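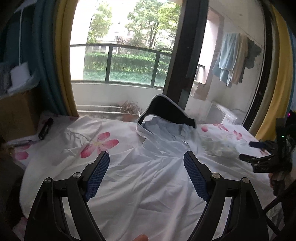 Press Bulletin No. 49

TROLLMONT COAT LIBRARY REOPENS, WITH MORE COATS THAN IT KNOWS WHAT TO DO WITH

TROLLMONT, February — The Trollmont Coat Library, which lends outerwear to residents on the same terms as novels and with a better return rate, will reopen this month in the former Dakley shoe store on the lower end of Mill Street. Doors open at 9 a.m. Coffee will be served until the urn gives up.

The library begins its new season with 956 items on the shelves, from toddler snowsuits to a floor-length cape that has been borrowed twice, both times by the same man. Last winter it made 551 loans. The old premises, a converted ticket office, had room for one browsing adult at a time, provided the adult kept both elbows in.

"People assume we must be short of coats," said Siyabonga Hlongwane, who runs the library. "We are short of hangers. If you are standing in your hallway wondering which of the two we would like, please bring the hangers."

Borrowing is free to anyone living in Trollmont or Stirkent. Loans last eight weeks and can be renewed by phone, in person, or by waving through the window at a member of staff who recognizes you. Late fees were dropped two years ago after the cost of mailing the reminders passed the amount collected.

New this season is a repair bench, paid for by Trnka Dry Cleaning, where stuck zippers and missing buttons will be seen to while the owner waits. Hooded jackets in adult sizes are in the greatest demand, and donations are welcome at the side door. Please check the pockets first. The library currently holds eleven single gloves, a set of house keys and a retainer — all may be claimed at the front desk, the last with no questions asked.

Press inquiries: ask for the coat desk at the Trollmont Coat Library, mornings only.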